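Computer refurbishment

Computer refurbishment is the repair, cleaning and resale of used computers. It differs from recycling, in which a machine is broken down for its metals and plastics, and from plain secondhand sale, in which it changes hands untested. Most refurbished desktops come from offices, schools and public agencies that replace their equipment on a fixed schedule.

History

Dealers were buying and reselling used office machines well before the personal computer. The trade in desktops grew as companies began leasing them in large numbers and returning them in batches when the lease ended. Grandero, a dealer in the port town of Katham, started with a single lot of 153 office towers and was handling 2000 machines a year within a decade. Its founder, Vilhjálmur Eskildsen, had earlier repaired cash registers, and the firm kept the numbered shelf tags he had used for them.

Intake and sorting

Machines are logged on arrival by model and serial number. Those with bent cases, missing parts or signs of liquid damage are usually set aside for parts. The rest are opened and checked for dust, swollen capacitors and worn fans. 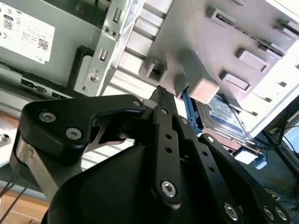

Interior of a desktop computer case.

Storage drives are erased or removed before any other work is done. Many sellers issue a certificate listing the serial number of each drive. Drives that fail during erasure are shredded or drilled.

Testing and repair

A basic test covers the power supply, memory, processor, ports and cooling. Old thermal paste is cleaned off the processor and replaced. The coin cell that keeps the clock running is often changed at the same time, as it costs little and tends to fail in storage.

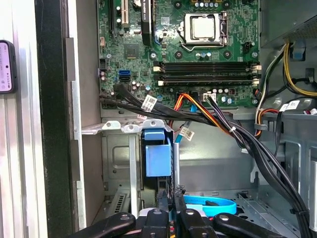 Can memory from one computer be used in another?
It depends on the type. The module must match the generation and form factor that the board accepts, and the board's maker sets limits on size and speed.

Parts that fail are replaced from machines set aside at intake. Gornus, a parts exchange used by small shops, listed 1313 kinds of desktop part in its first printed catalog, 95 of them power supplies. Power supplies are normally swapped whole, as opening one carries a risk of shock. 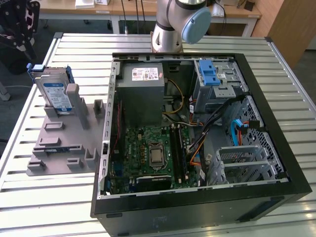
Desktop tower with the side panel removed.

Grading and sale

Finished machines are graded by appearance and condition, commonly with the letters A to C. The grades aren't standardized, and one seller's B may be another's A. Védís Nørgaard's handbook for the Østergaard repair school advises buyers to ask for the written grading rules and the length of the warranty. Warranties are usually shorter than those on new machines.

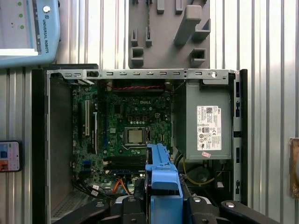

Dell motherboard with processor in place.

Software licenses are handled separately. Some dealers install a new licensed copy of an operating system, while others sell machines with a free system or none at all.

See also: Electronic waste; Data erasure; Spare part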